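Lito Small Cup, White

A small, straight-sided cup with an open top and a smooth outer wall. Gamage makes it for sorting little parts, holding samples or keeping a few clips on a desk. Sold in packs of 100. 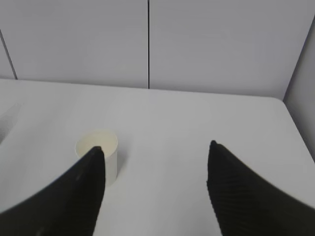 The cup stacks for storage and comes without a lid — lids are sold separately under the Cleltel name. Wash by hand in warm water and let it air dry. Item number 206. Orders of 2,000 or more ship from our Prerkimgate warehouse. For bulk prices, write to Ratree Saengthong in sales.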